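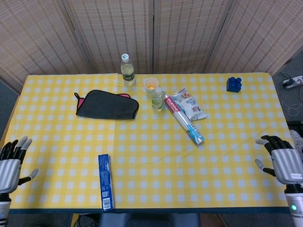

How to Wash and Store Cotton Tablecloths

A cotton tablecloth will last for years if stains are dealt with early and it goes into the closet clean. The steps below are for plain cotton and cotton blends, including checks, stripes and solid colors. Linen can be treated the same way but needs more ironing. Vinyl and coated cloths should only be wiped.

What you need

A blunt knife or spoon
Liquid laundry detergent
White vinegar
A soft brush (an old toothbrush will do)
A washing machine
An iron and a spray bottle of water
A cardboard tube for storage, if you have one

Step 1. Shake it out and check it

Take the cloth outside and shake off the crumbs. Spread it over a bed or the back of a couch near a window and look for marks. Clear spills such as white wine or soda are easy to miss and turn brown later, so look at the cloth from the side as well as straight down. Put a safety pin next to each stain. Take the pins out before the cloth goes in the machine.

Step 2. Treat the stains

Grease and butter: Scrape off what you can. Rub a few drops of detergent into the spot and leave it for 15 minutes.

Red wine, juice and berries: Run cold water through the back of the cloth until the water comes out clear. Then dab on a mix of equal parts vinegar and water. Rinse before you wash.

Coffee and tea: Soak in cool water, then rub in detergent. Milk in the coffee means you should treat it for grease too.

Tomato sauce: Scrape, rinse from the back with cold water, then use detergent and the brush. Brush along the weave. Scrubbing in circles roughs up the cotton and leaves a dull patch.

Candle wax: Put the cloth in the freezer for an hour and crack the wax off with the spoon. Lay paper towels above and below what is left and press with a warm iron. Change the paper as it fills up. Colored wax may leave dye behind, which you treat as a grease stain.

Test vinegar on a corner first if the cloth is brightly colored. Press a wet white rag on it for a minute. If color comes off on the rag, stick to plain cold water and detergent.

Step 3. Wash

Wash the cloth by itself or with napkins of the same color. A big cloth wraps around other things and nothing gets rinsed well. Use cool water for colors and warm for white, and a gentle cycle for anything with lace or a loose weave. Go light on detergent. Too much leaves the cloth stiff and it will pick up dirt faster.

The first wash is the one where most shrinking happens. If the cloth is new and only just fits your table, wash it cold and dry it on the line. My Burnamden cloth came up 2 inches short after one hot wash and has been the card table cloth ever since.

Check the stains again while the cloth is damp. If you can still see one, repeat Step 2. Do not put it in the dryer, as heat sets the mark.

Step 4. Dry

Hang the cloth over two lines, or fold it in half over one with the edges even. Keep bright colors out of full sun. If you use a dryer, choose low heat and take the cloth out while it is slightly damp.

Step 5. Iron

Iron it damp, or spray it with water first. Start in the middle and work out to the hems. Put a chair or a small table by the board to hold the finished part so it does not drag on the floor. Iron printed cloths on the wrong side.

To get rid of an old fold line, spray it well, wait five minutes, and press with the iron on the cotton setting. Hold for a few seconds and lift. A crease that has been in for years may need two or three tries.

Step 6. Store

Make sure the cloth is fully dry. Roll it around the cardboard tube, or fold it loosely and hang it over a padded hanger. If you have to fold it flat, fold it in thirds one time and in quarters the next so the creases fall in different places. Skip the starch until you are ready to use the cloth. Starched cotton can crack along the folds and it draws insects.

Do not store cotton in plastic bags. An old pillowcase works well. I pin a scrap of paper on the outside with the table size, which saves unrolling three cloths to find the right one.

Last updated Wednesday, July 6, 2022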